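Our kitchen is getting a robot for the dishes. What happens to the people on that shift?

Posted by the user dishpit_746
May 13, 2022

I work in the staff kitchen of an office building. We do almost 300 lunches a day and there are five of us, two mostly on dishes. Management told us in March that a company called Rumport is bringing in a two-armed robot to load and unload the dishwasher. They say no jobs will be cut. The two people on dishes are worried about their hours, and the rest of us would like to know what the day looks like once the thing is in. Has anyone been through this? Is there something we should ask for before it starts?

Posted by travevix_fan

Get it in writing. They said the same at my brother's warehouse and then it was all different. Also ask who gets in trouble when plates break.

Posted by second_rinse

We have had one for 9 months, in a canteen a bit smaller than yours. Ours came through Fudia, so the details may differ, but I can tell you what changed for us.

Hours first. Nobody was let go, but the dish shift was cut from two people to one, and the other person moved to prep. She got the same hours on paper. Her start time went from ten to seven, and that was a real problem for her with a child in school. It took weeks to sort out. Ask about start times now, in the same conversation as hours.

Second, the work doesn't go away, it gets chopped up. You still scrape, you still do the pans by hand, and you still have to put the dishes where the robot expects them. Our dish person used to have a rhythm and be done by three. Now it is five minutes here and five minutes there until closing. Some people like that. Ours didn't, and we ended up giving that post to a different person each week, which helped.

Third, training. We got 30 minutes on the first day, mostly about the stop button. Ask for a proper session for everyone, including part-timers, and ask for it on paid time. 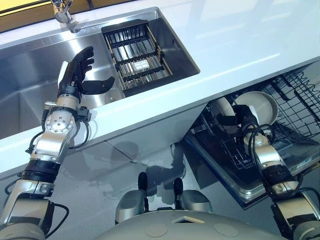

The layout matters more than they tell you. Agree on who stands where while the dishwasher door is down, and keep the floor in front of it clear. We put tape on the floor and made a rule that you say something before you walk behind it — same as you would with a person carrying a hot tray.

On breakage, we keep a sheet by the door and write down what broke and when, with no names. That stopped most of the arguing.

Posted by au_lait_again

Agree with the post above about the start times. I would add: ask what happens on the days it is down for service. At our place we were expected to cover the full dish load with the smaller crew, and there was no extra pay for it until we asked. Now a second person is called in. Ask for that before it starts, it is harder to get later.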